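Apr 29, 2020

Learning to walk slowly

I have been meaning to write in this diary properly for weeks now, and every evening I have found a reason to do the dishes instead, or to sort the drawer with the batteries in it, which has now been sorted three times and is still full of batteries I don't trust. So tonight I made tea first, put the dishes in the sink where I can't see them, and sat down. 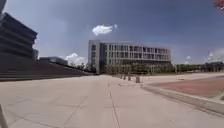

What I wanted to get down is the walking. I was never a walker before this spring. I took the bus to the library and the bus home, and if Elvia Zepeda hadn't called me in the first week of staying in and told me in that voice of hers that I would turn into a cushion, I think I would have stayed on the couch till summer. She gave me one rule, to go out before breakfast, before I had time to talk myself out of it. I grumbled and then I did it, and now I grumble if it rains hard enough to keep me home.

The first mornings I walked the way I used to walk to the bus, with my head down and my keys already in my hand. I came back out of breath and pleased with myself and couldn't have told you one thing I had passed. I told Elvia this on the phone and she laughed so long that I put the receiver down on the table and went to turn off the kettle. She said I should try it at the speed of somebody carrying soup. I have thought of that soup every morning since! It really does work. You lift your chin a little and your shoulders drop, and you start noticing which houses have moved their flowerpots.

So, some things I want to remember from this month, in no order at all.

The magnolia on the corner of our street dropped everything in one night of wind, and the next morning the whole sidewalk was petals, so thick that I went around by the road so as not to step on them. By evening they had gone brown and slippery and I walked on them without a thought.

Mr. Mfaume across the way – Kimutai, he keeps telling me to call him Kimutai, and I keep forgetting – has started playing the accordion with his window open. He knows one waltz all the way through and the first half of another. I have grown very fond of the first half of the second waltz, and I catch myself humming it over the sink and stopping exactly where he stops. I left a jar of plum jam on his step and the jar came back washed, with a lemon in it. I don't know where he is getting lemons.

The sky has been so clear. I don't remember ever looking at it this much in April, though I suppose it was there the other years too. I get as far as the low wall by the pharmacy, sit for a few minutes, and look up like a tourist. Edit Oláh wrote to me from her sister's place that she is doing the same thing from the balcony, with a blanket over her knees and her cat under the blanket, and that she has decided the swallows are late. I wrote back that I hadn't seen any either. Then of course I saw two the very next morning and had to write again.

Letters! That is the other thing this spring has brought back. I found a pad of airmail paper in the hall closet, the thin blue kind that crackles, and 4 envelopes with it, and I have been stingy with them. Edit got one, my cousin got one, and Anayeli Barrera got one because she had her birthday alone in that little apartment with only the phone for company. I told her I would bake the cake when we can all sit down together, even if it is November by then. She says she is holding me to it and she wants the walnut one. The last envelope I am keeping. I haven't settled on who should have it, and I rather like having it there on the shelf, waiting.

I should say something about my knee, which was the great worry. It hurt the first week and I was sure that was the end of the whole business. Valentyna Horobets, who taught gymnastics to schoolchildren for half her life and still sits as if there were a ruler down her back, made me stand in my kitchen with the phone propped on the windowsill and showed me how to stretch the back of the leg against the door. I felt perfectly ridiculous. I do it every night now while the news is on, and the knee only complains on the hill. My shoes are another story, the left heel is worn down at the side like an old eraser, and I will have to do something about them once the shoe shop opens its door again.

This morning I went farther than I meant to. I had turned left where I usually turn right, only to get out of the shade, and then I followed the sun from one street to the next until I was down by the canal, where I hadn't been since the year we moved here. There was a heron. He stood on one leg by the lock and I stood on my two, and we looked at the water for a good while. I was late for breakfast and ate it standing up at the counter, two eggs and the heel of the bread, and it was the best breakfast I have had in a long time.

I miss the library, I don't want to pretend otherwise. I miss the radiator by the newspapers and the smell of people's wet coats. I miss being annoyed at the man who turns his pages so loudly. I have read everything in the house except the manual for the old sewing machine, and last night I got as far as taking that down from the shelf. There was a chapter on buttonholes. I may come back to it.

My mother used to go out in the evenings, after supper, in her apron, just to the end of the lane and back again. We children thought it was very odd, and we used to ask her where she was going, and she would say "to see if it's still there." I had forgotten that completely until I was coming up the hill last week with my hand on the railing. I must be older now than she was then. I would like to ask her what she was looking at, and whether she went fast or slow.

The tea has gone cold while I wrote this, and I can hear Kimutai getting ready to start, he always squeezes out one long wheezing note first. I am going to open the window and leave the dishes for the morning. If it's dry I will go by the canal again and bring an apple along this time.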